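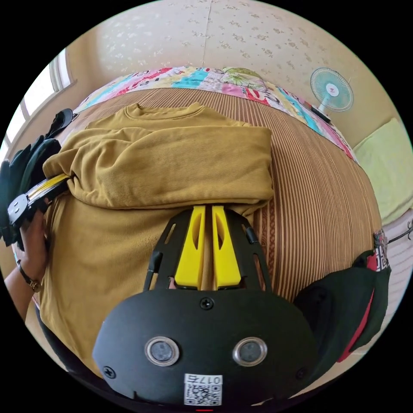

Folding Day: Sweatshirts and Knits

Posted August 26, 2024 by Lahcen Lahlou

I go through the long-sleeved things at the end of every summer, before anyone needs them. They get washed, folded on the bed and put back on the shelves in the hall closet, where the summer clothes have been since June. This gallery goes with the closet pages I put up earlier in the year. The notes are short and follow the order I worked in.

The bed

I fold on the bed with the striped mat on it. The table is a better height, but a sweatshirt with the sleeves out takes up most of it and one cuff always ends up hanging off the side. The stripes on the mat are useful for lining up a hem. The bolster stays along the wall.

Mustard sweatshirt, fine rib

Crew neck, long sleeves. The top half is turned down over the lower half, which makes a thick roll in a soft knit like this one. It needs pressing out by hand from the middle before the next fold, or the stack will lean.

Mustard sweatshirt, continued

The rib is fine all over the body, so a crooked fold shows right away. If the lines don't meet, open it up and start over. Pulling on one side to fix it stretches the rib and the hem comes out wavy.

Gray hooded sweatshirt

Hood flat against the back first, strings tucked inside. Then the sleeves, then in half. Hoods take up a lot of shelf, so there are only two of these in the stack and the rest hang.

Navy crew neck

The easiest one of the batch. Heavy cotton, and it holds a crease without help. I folded it in 4 to match the shelf depth and moved on.

Cream cable knit

This one was hand washed and dried flat over two towels. It took a day and a half. Fold it loosely and keep it on top — the cables flatten if anything sits on them for long, and steaming them back up is slow work.

Brown cardigan

Button every button before folding. With only the top and bottom ones done, the front gaps and the fold slides apart when you pick it up. One button was replaced last winter with a close match from Nelter, the sewing shop. It is the second from the bottom and a little shinier than the others.

Children's sweatshirts

Small ones go in thirds and stand on edge in a box. They fall over if the box isn't full, so a rolled scarf goes at the end. Anything outgrown goes in the bag by the door.

Washing notes

Most of the cotton went through on cool with Clurita liquid, inside out, with no softener. The two wool pieces were done in the sink. A blanket and the heavy coat went to El Ouafi, the laundry on the corner, and came back pressed and bagged. I took them out of the plastic the same evening.

Loads are kept small. With five or six sweatshirts in the drum they come out twisted together at the sleeves, and the cuffs take the strain.

Shelves

The hall closet has 3 shelves for folded clothes. Sweatshirts are on the middle one, knits above, children's boxes at the bottom. The shelves are 65 cm wide, enough for two adult stacks side by side with a hand's width between them. I used to squeeze in a third stack and could never get anything out without bringing the next one along.

Boxes

The boxes are the plain Irkis ones with a lid and a card slot on the short side, model 503. They are cardboard and the older pair has gone soft at the corners, though they are fine for light things. I write on the card in pencil.

The fold I use

Lay the sweatshirt face down and smooth it from the collar to the hem. Bring one side in along with its sleeve, and turn the sleeve back so it runs straight down. Do the same on the other side. Fold in half from the top, smooth it, and fold once more if the shelf is shallow.

For a soft rib I sometimes skip the last step and leave it in half. It takes more room but it looks better when it comes off the shelf, and there is no hard line across the chest.

Still to do

The scarves are in a heap at the foot of the closet and will get their own page. Two sweaters have small holes at the elbow and are set aside for mending — one is a simple darn, the other probably needs a patch. I also need paper for the bottom shelf, where the paint sticks to the boxes in damp weather.

Questions from the last gallery

A couple of readers asked about cedar. I have used the blocks and the balls, and I keep a few blocks on the knit shelf. They lose their smell in a season or so and need a rub with sandpaper.

Someone else asked whether sweatshirts should be hung. Light ones can be, on a wide hanger. Ribbed ones grow in the shoulders, so mine stay folded.

More in this section: Summer Shirts, Towels and Sheets, The Hall Closet Before and After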